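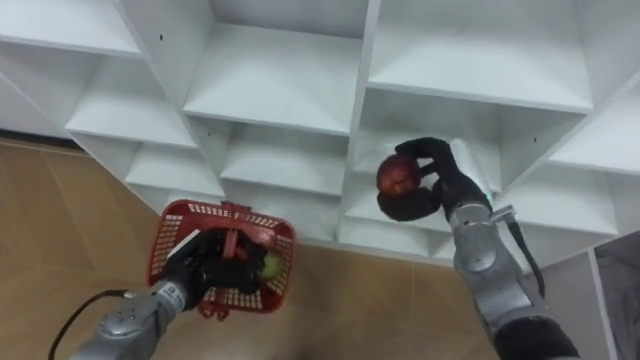 What I Heard at the Council Forum

I went to the candidates' forum in Lindoncombe last month and took notes. Two people are running for the open seat, Dastari and Nemel, and both stayed until the end.

Most of the night went to the polling place question. The county wants to close the one on Taheri Street and send those voters to the high school. It has 834 registered voters, and the bus to the school stops running at 7 p.m., an hour before the polls close.

Dastari would keep it open and pay for it out of the printing budget. Nemel said the building fails on wheelchair access and a ramp would cost more than the $900 set aside. I asked if anyone had gotten a quote. Neither had.

I haven't picked a candidate. The county takes written comments through September, and I mailed mine this morning.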